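Vandmont Hard Wax Oil, Clear Satin
Product code 946
Made by Hedlund

A clear finish for indoor tables, worktops and shelves. It soaks into the grain and leaves a low sheen that can be patched later without sanding the whole piece.

Apply two thin coats with a lint-free cloth, leaving 14 hours between them. Wipe off any surplus before it turns tacky. Keep mugs and damp cloths off for a week.

Tin sizes: 100 ml tester, 1 litre
Coverage: 14 square metres per litre, per coat
Not for outdoor use or for floors. 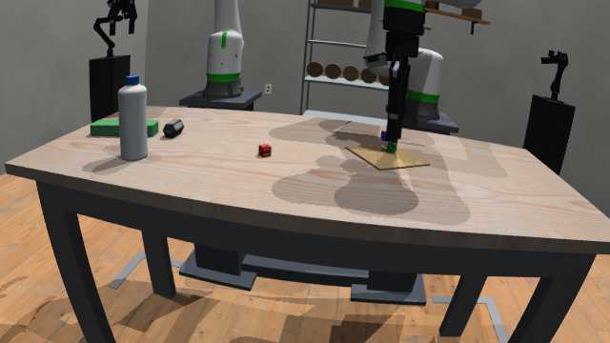 Table with a pinkish-beige wood-grain top and a darker brown rim.

Oily rags can catch fire by themselves. Soak them in water before you bin them.

Collection from our Prastow shop. For trade orders, ask for Mariann Bognár.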